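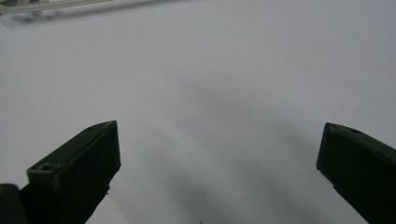 Hand-held gripper recording: questions on the working rules

Issued by Kernance for the Basbridge site. Last revised 12 March 2025.

Which work do these rules cover?
All recording done with a hand-held gripper at Basbridge, including trial runs. Fixed arms come under the Annamalai cell rules and are not dealt with on this page.

How should the fingers be at the start of a recording?
Open, with nothing between them and both tips in view of the camera. Hold this position for a moment before moving towards the first item. A recording that starts with an item already gripped is marked incomplete.

Does the surface have to be white?
No. Plain matte white is the default for bench tasks. Other surfaces are allowed if the task sheet names them. Glossy sheets are not allowed.

Are shadows a fault?
Soft shadows on the surface are accepted, including streaky ones from fittings overhead. A shadow that moves during the recording is a fault. Stand so that your own falls behind you.

What about specks and small marks?
Wipe the surface before each set. A single speck noticed later does not void a recording. Do not stop part way through to remove it.

When must fingers be changed?
Light scuffing is acceptable. Change both fingers as a pair if either one is cracked, bent or loose at a screw, or after 72 hours of use, whichever comes first. Enter the change in Grisus under the tool number, not the operator's name.

How long may one person record?
No more than 37 minutes without a break. The break is at least 15 minutes and may be spent on labelling but not on another gripper.

Can a failed grasp be kept?
Yes, if the item stays on the surface and the operator tries again without using the free hand. Tag it "retry" in Grisus. If the item leaves the surface, end the recording and start a new one.

How many takes are needed per task?
The task sheet gives the number. Where it is blank, record 13.

When will the rules next be reviewed?
In September. Send proposed changes through the Grisus request form, quoting the question they refer to.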